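Vodberg Bench Base, Series 2
Mounting plate for tabletop arms

Stock code 357-B. In stock at the Hamilton warehouse. Ships flat, arrives heavy.

Every arm we sell comes with a beautiful brochure and no opinion whatsoever on what you should stand it on. The brochure shows a white pedestal in a white room. Most of our customers have a shed, a classroom or the back third of a workshop, and the table they already own. The Bench Base is for them.

It's a square black plate with rounded corners, drilled to take the arm's mounting ring in the middle and your table underneath. There are no moving parts, no firmware and no app. You will never be asked to create an account for it. Wilma Baert in our design office spent most of February arguing for rounded corners over square ones, and having walked into the square-cornered prototype at hip height, the rest of us came around.

Who it suits

Small arms doing light work: sorting, pick and place, teaching, testing grippers, handing you the wrong screwdriver. If you're lifting engine blocks, please ring us and we'll talk you into something that bolts to concrete.

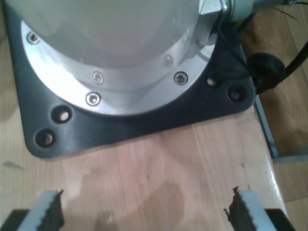 Fixing it down is the part people have questions about, so we'll take it slowly. The plate can be bolted through the tabletop or held with edge clamps, and you choose according to how much you like the table. The mounting holes are countersunk, and on a plate laid out like this one you can look straight down through them to the pale timber, handy for marking out before you commit to a drill. Mark all of them, take the plate off, drill, put the plate back, and find that you measured properly after all. Edge clamps are sold separately (we know) and come in packs of 2. They'll do for slow demonstrations and for renters. For anything brisk, use the bolts.

The finish is a dark satin coating. It wipes down with a damp cloth and hides fingerprints fairly well. Spilled coffee it tolerates. Your tabletop is its own affair, and we sell a rubber underlay for anyone who is sentimental about wood.

Cables

Leave slack. Run the arm through its full reach by hand before you tie anything back, then tie it back, then run it again. Chang-ho Gil on the support desk would like this paragraph printed in red, and would also like the afternoons back.

What's in the box

Base plate
Table bolts, washers and nuts
Hex key, which you will lose
Drilling template, paper
Fitting sheet, in English

The arm, the ring and the ring screws come from your arm's maker. Check the bolt pattern against the sheet before ordering. We do a Fokerex pattern and a Beren pattern. We don't do a Bang pattern, and our reasons are on file.

Price

$421, plus freight. Returns accepted within 7 days if the plate hasn't been fitted. We can tell if it's been fitted.

Customer comments

"Went on first go. My son says it looks professional, and he doesn't say that about much in my garage." Kwok-wai Fung

"Very solid. I dropped a corner on my boot carrying it in. The plate is fine." Man-sik Ko

"Four stars. Would have been five but the clamps should be included." Chun-hung Tse

Reply from Vodberg: Noted, again. The clamps are on the accessories page.

Price and stock checked 2022-08-29.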